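Speaker notes – "Does anyone need a tablescape?"
Skurnanville Community Hall, evening session, 7 pm start
Leen Atallah

Opening (keep it short, they've just eaten)

Thank Octavio for the intro. Mention that he wanted me to call this talk The Joyful Table and I said no.

Hands up who owns a charger plate. Hands up who used it this year. Wait for the laugh, or don't.

Part one – the claim

The homewares people keep telling us that stacked place settings make us eat slower, talk more, waste less. I went looking for the evidence. The Mukov catalogue had a paragraph on it with no source. The Lastport one had the same paragraph with the adjectives moved around. I'm happy to be shown a proper study. Email me.

What I do have is my own survey, which is 11 households and wouldn't impress a statistician. Say so out loud before somebody in the second row does. I asked them to set the table in layers for every dinner through May. By the end 7 of the 11 had given up. The usual complaint was washing a plate that had never touched food.

Part two – money

Read out the price for the full layered setting for four: 400 dollars. Pause. The same shop's colour-matched linen takes it to 800. I priced an op shop version as well and it came in at around a tenth of that, cloth included, and I liked it better. Admit that's taste.

Don't get dragged into the bone china argument. If Octavio Salazar starts on bone china, move to the next part.

Part three – matching

Where I lose half the room. I can't find a good argument for matching. Odd pieces nest well enough if the rims get wider as you go down, and the colours sort themselves out against a busy cloth. The grey bowl goes with everything, whatever the catalogue says about warm and cool neutrals.

Plain cloths are oversold too. Every gravy spot shows. A big floral is far more forgiving, and I'd take my nan's roses over oatmeal linen any night of the week.

Concede: a set does stack neater in the cupboard. Fair point, moving on.

Part four – the rest of the table

Catalogue tables never have a kettle near them, or the jar that lives on the bench, or last night's bottles. Ask people what was on theirs at breakfast. Take three or four answers, no more, we ran over last time.

If asked about placemats: no view. If asked about napkin rings: I have a view, see me at the urn. Remind them that the cups go back on the trolley and that the hall wants the lights off by ten.

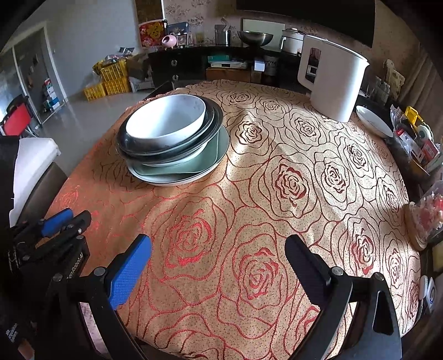
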